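Vuelvo a escribir después de semanas. Perdón, mucho lío. Resumen rápido del viaje a Wamesine antes de que se me olvide todo.

Llegamos en abril, temporada baja, Rocío y yo. El ferry desde Volilska sale cuando quiere – el cartel dice una cosa, el capitán otra. Tres horas sentadas en las mochilas comiendo galletas saladas. Luego la travesía, movidita. Rocío verde. Yo tan feliz en cubierta.

La isla: pequeña, playas largas, casi sin sombra. Llevad gorra, en serio, me quemé las orejas el primer dia. La playa del norte es la bonita, la del sur tiene más olas y unos chiringuitos cerrados hasta junio. Agua fría todavía. Me metí igual, cinco minutos y fuera.

Dinero: 166 euros cada una por el ferry de ida y vuelta y las cuatro noches. Comer aparte. Cajero solo hay uno y al tercer día se quedó sin billetes, así que llevad efectivo. 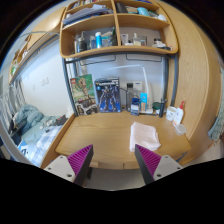

Para comer, el sitio de Orathai Bunnag, detrás del puerto. Sopa de pescado con lima y un arroz que todavía sueño con el. No tiene carta, te pone lo que hay. Fuimos tres noches seguidas. La cuarta estaba cerrado y cenamos pan con tomate en el muelle, tampoco estuvo mal.

Excursión al faro: se sube andando, hora y media desde el pueblo, todo cuesta. Lo construyeron en 1915 y por dentro se puede visitar por la mañana. 93 escalones, los conté bajando porque subiendo no podía ni hablar. Arriba un viento tremendo y se ve la costa entera.

Lo que no haría otra vez: alquilar las bicis. Frenos fatal, caminos de arena, acabamos empujándolas media tarde. El autobús pasa poco pero pasa.

Me preguntaba Uthai en los comentarios si merece la pena ir con niños. Yo creo que sí, a la playa del norte, que cubre poco. En verano ni idea, dicen que se llena.

Me faltan los horarios del ferry de vuelta, los tengo apuntados en un papel por algun lado. Cuando aparezca lo subo.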